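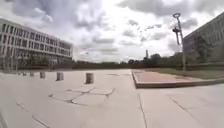
R. Kemppainen

The works to the square outside the Ekness building have now been put back twice, and a fair number of you have written in to ask what is happening. The short answer is that the paving will be dealt with in stages, the drains come first, and the benches are still being argued over. The longer answer follows.

When the square was laid out, all the rainwater was meant to run off to a channel drain on the far side, under the trees. That worked well enough for years. Then the ground under the slabs settled unevenly, as ground does, and water began to stand in the middle after heavy rain. In a cold spell it freezes. We had more reports of slips last winter than in the three winters before it put together, and most of them came from the same stretch, between the bus stop and the library door.

The first survey looked only at the surface. It listed cracked slabs, open joints and lifted edges, and the total came to 2274 slabs needing some kind of attention. That number has been quoted a good deal since, often as if all of them had to be replaced. Most do not. A slab with an open joint can be raked out and pointed again where it lies. A slab that rocks has to be lifted, bedded and put back. Only those that are broken through need a new one, and for these the contractor, Dirkik, has a stock of reclaimed slabs of the right thickness.

The second survey put a camera down the drains. It found that the channel itself is sound but that two of the pipes leading away from it are partly blocked with roots and silt, and that one has a joint that has slipped. There is no sense in relevelling the surface so that water runs neatly to a drain which cannot carry it off, so the pipes will be done before anything else.

What will happen and when

Drain clearing is due to start in February. The crew will work from the tree side and will need to fence off a strip next to the path. You will still be able to walk across, but the short cut past the bicycle stands will be shut. Please don't move the barriers. Last time they were moved overnight and someone put a foot through the plastic cover over an open chamber. They were not badly hurt, but they could have been.

Once the pipes have been cleared and the slipped joint mended, the drains will be left through a spell of wet weather and looked at again. If they run as they should, the slab work can begin. It will go in strips, each of them fenced, lifted, bedded and opened again before the next is closed. Dirkik expects each strip to take up to 30 working days. That is longer than some of you had hoped. The bedding needs time to cure, and it cures slowly when it is cold.

Deliveries for the ground floor units should go to the back entrance on Cadon Street from the day the first strip is closed. Traders have already had a letter with the times. If you rent a unit and have not had it, ask at the office and we will print you another.

The steps

The steps are not part of this contract. They belong to a separate budget, and they were repointed more recently than the square. We know that several people find them hard to see in low light, as the treads and the risers are so nearly the same colour. A contrasting strip along the edge of each tread has been asked for at the last two open meetings. We have a price for it and it is not unreasonable. The question is whether to use a painted line, which is cheap and wears off, or an inset strip, which means cutting a groove along every tread and is a far bigger job.

A test length of each will be put down near the bottom of the flight so that people can try them. If you have poor eyesight, or use a stick, or come down with a pushchair, your opinion is worth more to us on this than anyone else's. There will be a box in the library for written comments, and you can also ring.

A handrail down the middle has been suggested as well. The architect's drawings show no fixings for one, so the stone would have to be drilled and the posts set in resin. We have asked for a price.
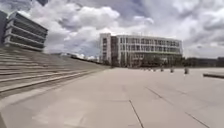
The square and the steps, looking towards the building.

Benches

The old timber benches were taken away for repair and came back in worse condition than anybody had thought. The slats could be replaced, but the iron ends had cracked at the feet and two had been welded before. We were offered new ones in the same pattern at 400 each, plus delivery and fixing. We were also offered a plain concrete block bench at half that, 200, with no timber at all.

Opinion is split. People who use the square at lunchtime mostly want something with a back. People who live in the flats nearby would like fewer places to sit late at night. The ones who have to pay for upkeep like the blocks, which need nothing doing to them. Older residents have pointed out that a block with no arms is very hard to get up from, and this was the point that carried most weight when it was last discussed. A mixed order now looks likely, with backed benches near the library and bus stop and blocks further out.

Nothing will be fixed down until the slabs underneath have been relaid, so there is still time to make your views known.

Trees

Several people have asked if the roots in the drains mean that trees will come down. At present none are due to be felled. The roots in the pipes will be cut back from the inside and the pipes lined so that they cannot get in again. The tree officer has looked at the row and is satisfied that the loss of those roots won't make any tree unsafe. Some of the lower branches along the front of the building will be trimmed to let more light into the ground floor. This should be finished before the birds start to nest. If it isn't, it will wait until the autumn.

Wind

This was not on the list, but it comes up every year. The square is exposed, and on a bad day the gusts that come round the end of the building are strong enough to take a hat or turn over a sandwich board. A student project some years ago measured it and suggested planting in large tubs to break the flow. The tubs were never bought. It might be worth looking at the idea again while the contractor is on site, as the tubs could be set down before the last strip is opened. The difficulty is watering. Tubs in an open place dry out very fast in summer, and the nearest outside tap is at the back of the building.

If any local group would be willing to take on the watering, please get in touch. We would need a firm promise for at least two summers.

Market days

The monthly market will carry on, though it will have to shift about. During the drain work it will keep to the half of the square nearest the building. Once the slab work starts, stalls will be given a place by letter a fortnight ahead, depending on which strip is shut. There will be fewer pitches. Regular stallholders will be offered a place first, and fees will be lowered for anyone who ends up round the side, where there is less passing trade.

Vans must not be driven on to relaid slabs, even for unloading. A good deal of the present damage was done by vehicles. The slabs were laid for people on foot, and a loaded van turning on the spot will crack the corners or push the joints apart. Hand carts will be kept by the back entrance and can be borrowed without charge. Please bring them back there when you have done with them.

Money

The drain work is paid for out of the reserve. The slab work is covered in part by the reserve and in part by the grant we were awarded last year, which has to be spent on surfaces and can't be moved to benches or lighting. If the slabs cost less than planned, the surplus goes back. We have been asked why we don't simply spend the difference on a handrail, and that is the reason.

The full breakdown is in the folder at the library desk. It can be read there but not taken away. A copy of both surveys is in the same folder, including the plan on which the rocking slabs are marked in red. If you know of one that isn't marked, tell the desk where it is and they will add it. Going by the number of the nearest lamp post is the easiest way to describe the spot.

Comments on the benches and the step edging should reach the office by the end of February. The next item on the square will appear once the drains have been checked.

30/01/2021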